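Fillus publishes practice guide for testing household robots in simulation

Free document sets common rules for scenes, grippers and reporting. Comments are open until the end of November.

Fillus, the developer of test software for service robots, has today published the first edition of its practice guide for manipulation tests in simulation. The guide is written for laboratories, robot makers and buyers who want to compare results from different simulated kitchens and who until now had few agreed rules for doing so.

The guide has 136 pages and it can be downloaded without payment. It was prepared during the past year together with the software house Vekisow and the test laboratory Shokri. The three partners worked from one shared collection of 2599 simulated trials, all of them pick and place tasks with dishes and other household objects.

"When two teams write that their robot can pick up a plate, they often mean two different tests," said Mahnaz Rostami, editor of the guide at Fillus. "One team starts with the gripper already near the plate, the other team starts from a rest position. Both results may be correct, but a buyer cannot put them side by side. We wanted to give people the words and the forms so that they can do it."

What the guide asks for

The first part deals with the scene. A laboratory must record the surface material, the lighting and the starting position of every object, and must keep this record together with the result. If the surface pattern is changed between trials, the change must be listed. Strongly patterned counters are allowed and even recommended, but they should not be mixed with plain ones in the same score.

The second part deals with the gripper. The model used in the simulation should have the same finger shape and the same opening width as the real tool. Simplified models are accepted for early work, under the condition that the report says so on its first page.

The third part is about reporting. Every trial that was started has to be counted, also the ones that were stopped by the operator or by a software error. Of the 2599 trials in the shared collection, 2189 met this and all other requirements of the guide. The rest have been left out of the reference set, and a list of the reasons is printed in the annex.

"We had to throw away some of our own work - that was not pleasant," said Bart Michiels, head of testing at Shokri. "But a rule which the authors do not follow themselves has little value."

Wrist view becomes a required record

New for many laboratories will be the rule on camera views. The guide asks that each trial is saved with at least one view from close to the gripper, in which both fingers can be seen together with the nearby objects. An overview of the room is welcome but it does not replace the close view.

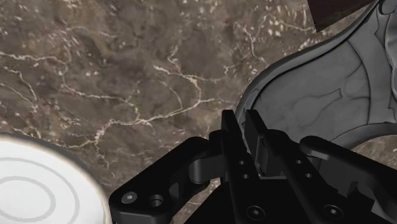 Reading time: 4 minutes

In a close view, a reviewer can check how the two fingers stand to each other and how near they are to the rim of an object. The guide recommends that reviewers look at these views before they read the score. It also advises to keep partly visible objects in the record, and not to crop them away afterwards.

Nasrin Hashemi, who led the work at Vekisow, expects that the rule will cost storage space but little time. "Most simulation tools can already save this view. It has to be switched on, and somebody has to look at it," she said.

Comments and next edition

Comments can be sent with the form at the end of the guide. They will be answered in writing by Behrouz Rezaei and his team at Fillus. A reporting template under the name Fokomon is supplied with the guide and may be used and changed freely.

The second edition will treat tasks with two arms and also soft objects such as towels.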